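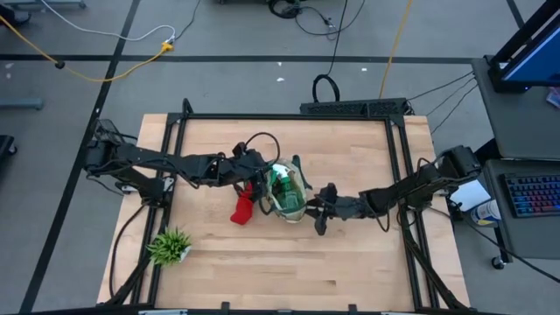

4. What the tickets said

Figure 3. Bench with two arms, a red cloth in the left gripper and a woven bag between them.

4.1 Where the records came from

The help desk at Wultdale has kept its tickets in one system, Gudov, for longer than anyone on the present staff has worked there. We were given every ticket closed in the year to April 2002, which came to 2,043 once duplicates had been merged. Merging them took most of a month. Gudov lets a user press the Send button as often as he or she likes, and users at Wultdale like.

Each ticket carries a category chosen by the user from a list of 18. The list was drawn up when the site still ran Zokley for its mail, and two of the categories refer to parts of Zokley that have since been switched off. They remain popular. We therefore ignored the user's choice and had every ticket read again by two of the authors, who settled their differences over the ones they had marked differently. A third reader, Chiyo Takagi, was called in where they could not agree, and her ruling was final even when both of them thought it wrong.

4.2 Passwords

Forgotten passwords made up the largest single group, as they do in every study of this kind we have read. What we had not expected was their timing. The site forces a change of password every 30 days, and the policy document describes this as a way of cutting down on calls. The calls arrive in a lump on the morning after each change and then tail off until the next one. When we showed the pattern to the desk staff they said they knew, and that they had arranged their holidays by it for years.

A smaller set of tickets, 216 in all, was filed under "network down". Reading the replies, we found that in well over half of these the network had been working and the user's account had been locked. From where the user sits the two look much the same. The message shown on a locked account at Wultdale reads "Cannot contact resource", and we suggest in Section 6 that it might say something else.

4.3 Work that left no ticket

Any count taken from Gudov misses the jobs done in corridors. The administrators were asked to note these on a paper sheet during May. Returns were patchy. One sheet came back with a single entry, "everything", and has been left out of the totals.

The sheets we could use point to a good deal of hidden work on Oda, the print server. Oda jams its queue when sent a certain kind of long file, and the cure is to stop the queue, delete the file and start the queue again. Staff do this on the way past. It had never been reported as a fault, so as far as the records are concerned Oda is the most reliable machine on the site, and it had been put forward as the model for the next round of purchases.

4.4 Limits

All of this comes from one site with its own habits. The readers knew what the study was for, and two of them had once worked on a help desk, which may have made them kinder to the replies than to the questions. Closing times in Gudov are also of little use. Tickets are closed in batches before the monthly report, so a job finished in ten minutes may appear to have taken three weeks. We have not tried to correct for this and give no figures for speed.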